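Ticket: Label template prints blank boxes for ingredient text
Product: Bavodix Label Server
Site: Clastden, packing office
Status: Resolved
Opened: Sep 3, 2019

Problem as reported

Ingredient labels for imported dry goods print with empty boxes where the product text should be. English fields, barcodes and weights print normally. The fault shows up on both label printers in the packing office. The same template was used in January without complaint. No changes to the printers are recorded between then and now.

Environment

Bavodix Label Server on the office machine, with two desktop clients. Item data comes in from the Roseo stock export, a comma-separated file picked up from a shared folder every night. The export holds 484 item rows. Labels are sent to the printers through the standard driver, not as raw printer commands.

Step 1. Checked the printers

Printed the built-in test page from each printer's front panel. Clean on both. Printed a page of mixed text from a word processor through the same driver, including a paragraph of Chinese. All characters came out. Driver and hardware ruled out.

Step 2. Checked the template

Opened the ingredient template in the designer. The text field was set to a font that has no East Asian characters, and font fallback was switched off. Turned fallback on, saved, reprinted. Boxes were replaced by question marks. Partial change only, so there is a second fault further up.

The affected items are mostly snack lines where the maker's text is printed straight on the wrapper in narrow columns. The office copies that text into the item record by hand and the template turns it into horizontal lines.
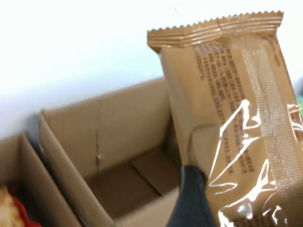

Snack pouch with small vertical text below the top seal.

Step 3. Checked the data

Opened the export file in a plain text editor. The question marks are already in the file, so the label server is printing what it receives. Looked up 5 of the affected items in Roseo. All show the correct text on screen. The characters are lost when the export is written.

Step 4. Checked the export job

The job was saving in the Western European code page. The job log shows its settings were reset to defaults when the stock software was updated. Changed the encoding to UTF-8 and ran the job manually. The new file shows the right characters in the editor.

Step 5. Reimported

First import failed at row 1 with "unknown column name." The new file starts with a byte order mark, and the label server reads it as part of the first heading. Switched the job to UTF-8 without the mark. Second import finished with no errors.

Step 6. Long text

After the import, 11 items printed with the last line of ingredients missing. The text field on the template had a limit set in bytes. Each of these characters takes three bytes in UTF-8, so the limit was reached early. Raised it to 1,000 and set the field to shrink text to fit. All reprinted complete.

Cause

Export encoding reset by a software update. Missing font fallback on the template was a separate fault.

Fix applied

Export job set to UTF-8, no byte order mark. Font fallback on. Field limit raised. Template saved under a new version number and the old one locked.

Follow-up

Labels printed from the old file should be pulled and replaced before the goods leave the packing office. Sandhu support has been asked whether the export settings can be kept through the next update. Their reply will be added to this ticket.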